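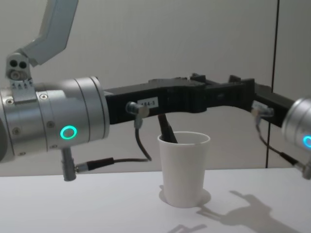

Marker or pen in the cup, left arm on green, right arm on blue.

Flarik two-arm kit - owner impressions, ask me stuff
Tabletop Automation > Kits and Reviews

wristroll_80
I've had the Flarik kit on the bench long enough to have opinions, and most of them are good ones! Short version: two arms, two grippers, all the wrist cables and a box of spare fasteners. I bought mine through Vieira after reading Marlene Toledo's build notes, and they were very patient with my emails.

What I love is how easy it is to get both arms working in the same small patch of table. My first real task is cups and pens, same as everybody's, and I'm having a ridiculous amount of fun with it. The wrist lights are bright enough to check out of the corner of your eye - mine are set to green for left and blue for right, and I stopped mixing them up the first evening.

Gripes: the manual reads like it was written for someone who already owns one, and I'd like longer cables. Ask away.

papercup_pilot
Nice. How does it do on thin stuff? My old Clukeck was fine on blocks and hopeless on anything pen-sized.

wristroll_80
Way better than I expected. Slim pens are fine if you come in slowly and close at low force. Fat markers are easier to hold but they like to roll when you put them down, so I lay mine at a diagonal and teach the pickup from there.

torque_and_tea
I'm going to be the grump. I had a Flarik for a couple of months and sold it. The arms are lovely, no complaint, but the cables on the outside of the wrist drove me up the wall. Every time I taught a new path I had to think about where the loop would swing. For that money I want them inside the arm.

wristroll_80
Fair, and I did say longer cables! But I like being able to see which plug goes where. I swapped one in the time it took my coffee to brew. Try that with the wiring buried in the link.

torque_and_tea
You shouldn't need to swap one is my point.

Jailson Assunção
I run two of these kits for evening classes, so maybe I can settle part of this. We keep a pair of spare cables in the drawer. The trick is the rest position. If you park the arms with the wrists turned in, the cable hangs in a relaxed loop and there's no pull on the connector. Parked wrists out, it's tight as a guitar string. Page 2 of the setup sheet has a drawing of it, very small, easy to miss.

wristroll_80
Well, I missed it. Going to change my park pose tonight, thank you!
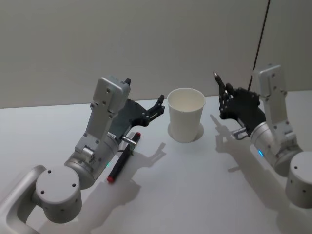

Irken workshop, 8/3/24

Update, because I promised papercup_pilot a pen test. Right gripper on the slim pen, the black marker with the red cap end on the table by the left one, cup in the middle. I've taught this one so each arm has its own item and neither has to reach across the other. Close force is at 80 on the pen side and I'm happy with it there. I tried 300 on a foam block out of curiosity and the block is now a different shape.

papercup_pilot
Oh that's a good look at the fingers. Do you tape the cup down?

wristroll_80
No tape in my routine. I teach the drop point a bit above the rim and let go gently. If you release too low you catch the rim with a finger on the way out and over it goes (ask me how I know).

torque_and_tea
I'll admit the fingers were the part I missed after selling. My replacement has flat pads and it squirts round things out sideways.

Jailson Assunção
Same here with flat pads. One disagreement with the OP though: 80 is high for a slim pen. My students start lower and creep up until it stops slipping. Easier on the joints, and the pads last longer.

wristroll_80
Mine slipped when I went lower, but I was also moving pretty fast. I'll slow the lift down and try your way.

cableknot
Anyone know if Vieira still sells single arms? I've got room for one and a very understanding spouse.

papercup_pilot
They did in March. Email them, the web page is always behind.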